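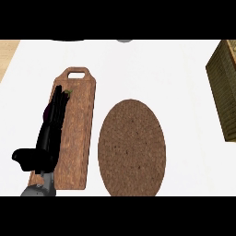

The Second Hand

In September the rain came through the roof of the workshop in Gotolside, and we moved the bench to the dry wall. My sister took one end and I took the other. The arm was still bolted to it, and we walked slowly, like people carrying a sleeping child. When we put it down, the wrist turned a little to the left and stopped.

"It is greeting you," said my sister.

"It is a loose cable," I said.

We had the use of the room from six in the evening. In the day it belonged to a man who repaired boats, and he left us the smell of his varnish and a heater which worked when it wanted. The rent was 60 a month, paid in coins into a tin. I had bought the arm from Hinel, a firm which made machines for packing fruit and which was closing. They asked 500 for it, without fingers. The fingers I made at home, on the kitchen table, from the black plastic my sister brought from her work. I made them long because my mother's fingers were long.

It was for my mother that we were building. After her illness the right hand did not obey her any more. She could cut with the left, she had taught herself this in one winter, but she could not hold the thing she was cutting. An onion ran away from her. A potato went on the floor, and she looked at it there and did not call anybody. She had cooked for a house of seven people and now she ate bread and soft cheese.

"I don't need a cook," she told me. "I need the other hand."

So the arm had only one work to do, and that was to hold. I wrote it down on a card and pinned the card above the bench, because in the evenings I was often tempted. My sister wanted it to peel. I wanted it to pass the salt. The card said HOLD, and we came back to the card.

Before we tried anything on the bench we tried it in the model, on my old computer. I had drawn a kitchen for it. The program was called Calleck, and it was free, and its help pages were written by somebody who had no patience with people like me. In it I could let the arm drop things as often as it wanted, and nobody had to wash the floor. I gave it a board, and an aubergine to hold on the board, for this was the vegetable my mother spoke about. She made a dish with it that she called Ashour, after the village, and in all my life I have not met it in a book.

The aubergine is a difficult thing to hold. The skin is smooth and the shape is heavy at one end. If you press on the thick part, the thin part lifts. If you press too much, it is bruised inside, and you don't know it until you cut. The arm pressed too much. Then I corrected it, and it pressed too little, and the aubergine rolled across my drawn table and through the drawn wall, because I had forgotten to make the wall solid. My sister laughed so much that she had to sit on the floor.

I kept a count in a school notebook. At attempt 20 I was still writing a remark beside every line. Later I wrote only yes or no. Attempt 1,822 was a yes, and the fourteen before it were also yes, and I closed the notebook and put on my coat, although the heater was for once working.

"Now the real one," said my sister.

She had it already in her bag.

We put the real board on the bench and the real aubergine on the board. I switched on the arm. It went down slowly, more slowly than in the model, and it made a sound that I had never heard from it, a kind of low humming. The fingers lay down along the skin. My sister took the knife in her left hand, as we had agreed, and put the right one in her pocket.

She cut one slice. The aubergine did not move. She cut another one, and on the third the knife came near to the plastic, and the arm, because I had not taught it to be afraid, stayed where it was.

"It should go back a little," she said. "When the knife is coming. Mother's hand used to go back, do you remember? Like a crab."

I remembered. I had watched this hand from a chair, with my chin on the table, and I had not known that I was learning something. The fingers walked backwards and the knife followed them, and they never met, and all this time she was talking to somebody at the stove.

I took down the card. Under HOLD I wrote, in smaller letters, AND GO BACK. Then I opened the notebook on a clean page. My sister wrapped the slices in newspaper to take to our mother, and I sat down at the computer and put the aubergine again on the board.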